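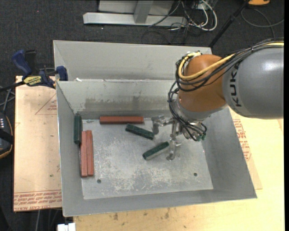
About Us | Who's Behind the Counter

Hi, I'm Raphaël Riviere, and I run Gindley Sewing School. It's two rooms over a bakery in Clakton, and if you've ever walked past on a Saturday and heard a lot of machines going at once and somebody laughing, that was probably us.

I get asked all the time how I ended up teaching people to sew. My grandmother took in alterations, and I spent most of my after-school hours under her cutting table with a tin of buttons. By the time I was tall enough to reach the pedal I was hemming pants for the neighbors (badly, and she made me pick out every stitch). Then I went off and did other things for a long while. I sold flooring. I drove a delivery van. I worked the fabric counter at a big store called Texier, and that was the job that did it. People kept coming up with a pattern in one hand and a totally lost look on their face, and I'd end up spending half an hour drawing darts on the back of a receipt. My manager was not thrilled. My customers kept coming back, though, and one of them finally told me I should just charge for it.

So I did! The first class was seven people at folding tables, with one iron and an extension cord I'm still a little ashamed of. We made drawstring bags. Mine came out crooked because I was talking the whole time. Everybody went home with something they could carry their lunch in, and five of the seven signed up for the next one.

These days we teach over 130 students a year, from kids of nine up to folks who learned on a treadle machine and want a refresher. I still teach the beginner classes myself, mostly because I love them. There's a look people get the first time they put in a zipper and it opens and closes like a zipper should, and I don't want to miss it.

How classes work

Beginner classes run for six weeks, one evening a week, two hours a session. You'll make a tote, a pillow cover with a zipper, and a pair of pajama pants. All machines are here, so don't haul yours up the stairs unless you want me to look at it (I'm happy to, come ten minutes early). Thread, pins and bobbins are included. Fabric isn't, but there's a shelf of donated cuts by the window and you're welcome to anything on it.

After that, most people go on to Shirts or to Alterations. Shirts is slow going and we spend a whole evening on collars. Alterations is the one I'd pick if you only ever want to take one class here. Bring the jeans that are too long, the coat with the dead lining, the dress you bought on sale and never wore. We'll go through your pile together.

And then there's the Flandano coat. It's our own pattern, a long, loose coat with patch pockets and a collar that stands up by itself if you've done the pad stitching right. It takes a full season of Thursday nights. Some people start it, put it in a closet, and come back to it a year later, and that's fine, your spot in the mending hour is always open.

Mending hour

Last Sunday of the month, afternoons, free. Bring whatever's broken and whatever you'd like to eat. I do not do leather and I do not do wedding dresses the week of the wedding. I've learned that one the hard way.

A few things people ask

Do I need to know anything first? Nope. If you can use scissors you're set.

Are the classes big? We cap them at seven, same as the first one. The room would hold more but I can't get around to more people than that without somebody sitting there waiting on a jammed bobbin.

Can I come with a friend? Please do. Tell me when you sign up and I'll put you at machines next to each other, though I reserve the right to move you if no sewing is getting done.

Is there parking? Behind the bakery after five. Before that you're on the street, and the meter outside the door eats quarters, so use the next one down.

If you'd like to see the rooms before you sign up, just come on up during any class and say hello. The door at the bottom sticks, so give it a shove. I'll be the one with pins in his collar.

Raphaël

Filed under: Our Story, Classes

33 likes | 7 comments | Share this page

You might also like
Picking your first machine (and what to skip)
November class schedule
The Flandano coat: fabric list and sizing notes
How to wind a bobbin without losing your temper
Gift cards and group bookings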